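Unit 3: Surfaces and Lighting for Small-Object Work
Handout for the tabletop practicum, Prokel Building, room 107

Read before the April session. You will need the worksheet from Unit 2 and your own cloth.

1. Why the table comes first

Students usually start with the object and deal with the table later. In this course we go the other way. A tabletop takes up most of what you see when you work close, and its finish decides how easy it is to find the outline of a small part, a lid, a cap or a coin. Glossy tops throw back the ceiling lights. Rough tops hold grit and break up edges. Patterned tops are out for this unit.

The Zheng tables are pale gray with a light gloss. They are easy to wipe and they make dark objects stand out well. Their weak point is glare, covered in section 3.

2. Clearing and wiping

Take everything off the table, including cards, labels and tape ends. Wipe from the far side toward yourself in straight passes. Do not wipe in circles. Circles leave streaks that are invisible from a standing position and obvious when a light hits them.

Look across the top from a low angle on two sides. Specks that remain after the second wipe are usually in the finish. Mark them on your table map so that you do not chase them again next time.

Bags go under the bench.

3. Glare

There are two kinds of bright spot you should be able to tell apart.

A lamp reflection is a round or long white patch with a soft border. It moves when you move your head. Wiping does nothing to it. Either turn off that lamp, shift the table, or set the object somewhere else.

A residue bloom is a hazy area that stays with the table when you move. It often sits on top of a lamp reflection, so the two get confused. Clean first, then judge what is left.

Room 107 has three switches by the door. The middle one controls the row over the Zheng tables. Leave the outer two on. If you turn off all three, the window side is too uneven to work with before noon.

On the worksheet, sketch the bright spot as you see it from your working position and note its distance from the nearest table edge. The usable area is whatever remains after you leave a hand's width on every side of the spot. Last term the usable area came out at nearly 85 percent of the top for most groups, which is plenty.

4. Placing a dark, round object

Round black objects with a shiny top are the hardest case in the set, and we do them first. The side of the object is a plain dark band against the gray. The top curves, so it picks up lights from several directions and its rim can disappear on one side.

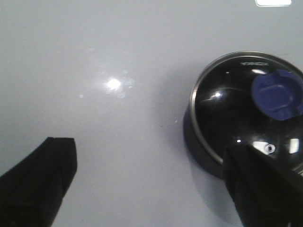 Set the object down once and leave it. Sliding it around to find a better spot leaves fine marks on the gloss. If the position is bad, lift it straight up and start over.

Check the shadow next. With the middle row on, there should be a soft shadow on one side only. Two shadows of equal strength mean the Ereo desk lamp has been left on. A shadow that runs into another object will make the base hard to read, so keep at least one full width of the object between it and its neighbors.

Write down which part of the rim is hardest to see, using clock positions, with 6 closest to you.

5. To hand in

Table map with marked specks
Glare sketch with one distance
Rim notes for the round black object and for two others of your choice from the Prirnine tray

Put the tray back on the lower shelf with its lid on. Worksheets go in the slot outside the room by 5 p.m.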